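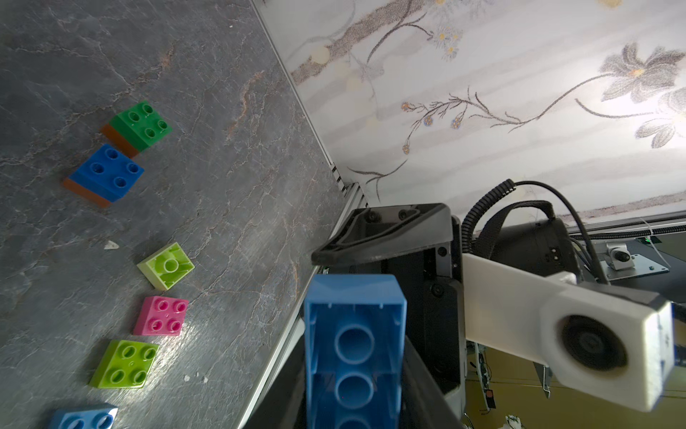 From: Embla Sjögren
To: forow-toys
Subject: Re: sorting large bricks before storage
June

Alvar Viklund wrote:
> We took in 878 large bricks from Midtbø and I have two questions.
> Is it worth separating by color, or only by size? And how do
> you clean inside the tubes? A cloth does not reach, and the
> bottle brush I have is too wide.

Size only. I sorted by color for the first few boxes and dropped it. Children mix the colors within minutes, and the sets go out as mixed lots in any case.

For the tubes, use a narrow straw brush with a little dish soap in lukewarm water. Stand the bricks open side up in a tray, 16 at a time, brush each tube, then the gap between tube and outer wall, which is where most of the dust sits. Rinse, turn them open side down on a rack and leave overnight. Do not use the dishwasher. Halvard tried it with a Kutik lot and the thin rims no longer gripped the studs properly.

While a brick is in your hand, check the rim for chips and white stress lines. A chipped corner is acceptable if it is smooth to the thumb. A split wall goes in the discard bag – gluing it is wasted time.
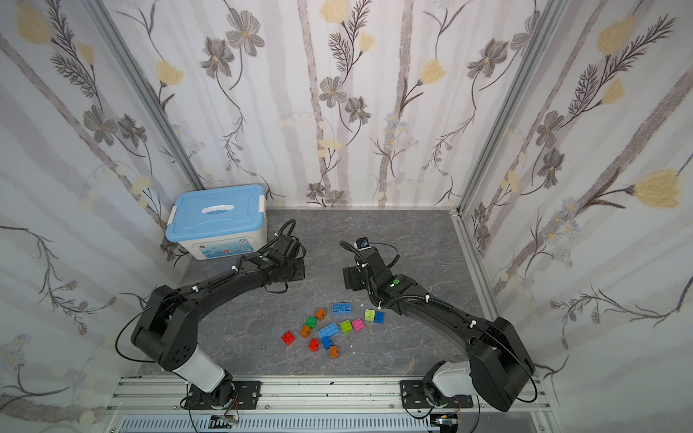
On boxes: any translucent one with a latching lid and a handle will do. Put the label on the front, not the lid, or you lose it as soon as you stack them. I write size, number of bricks and cleaning month. Do not fill past the point where the lid closes under its own weight, as the latches are the first part to fail.

Roald has some 3000 small bricks waiting at Nultunico. Those need a mesh bag and a different method, so please start a separate thread.

Embla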